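Macario Olvera swears that unplugging every charger at night cut his bill by 30 dollars. I don't buy it.
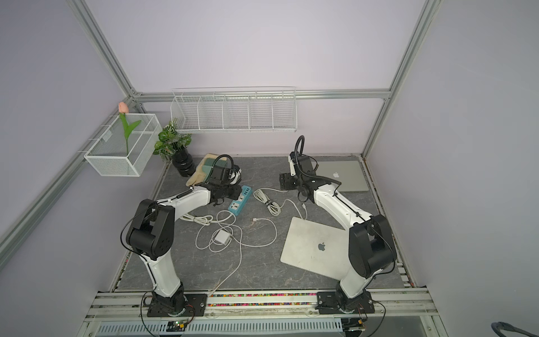 Light-blue power strip, closed laptop.

I tried it through November. My bill from Remley dropped 2 dollars, and it was a mild month.
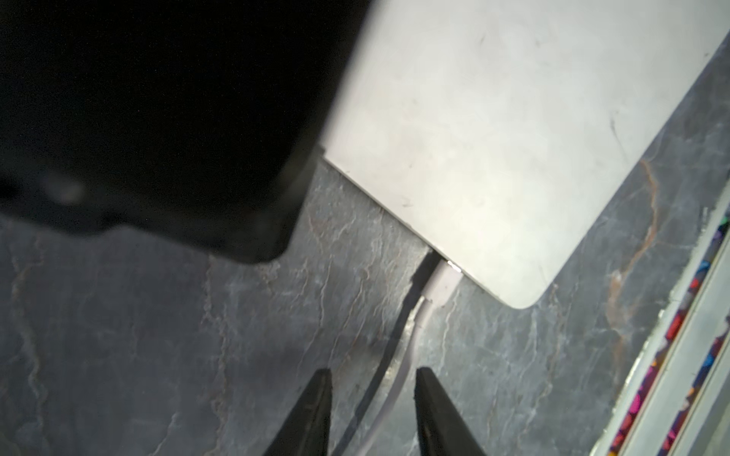
Laptop, lid down.

Rosalba Mancuso says the old fridge is the real hog. Maybe. She also sells fridges.
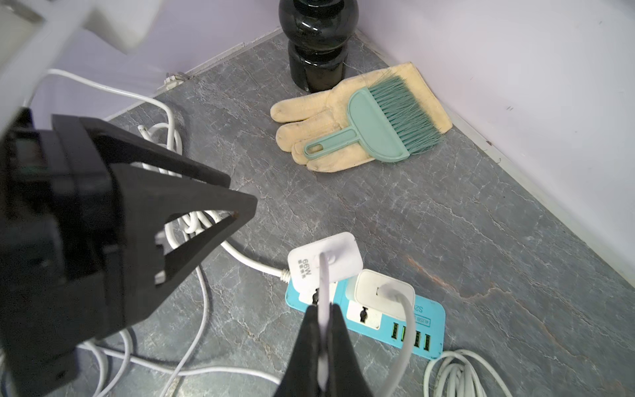
I'd want a whole year of bills before I believed either of them, and Macario won't show me his.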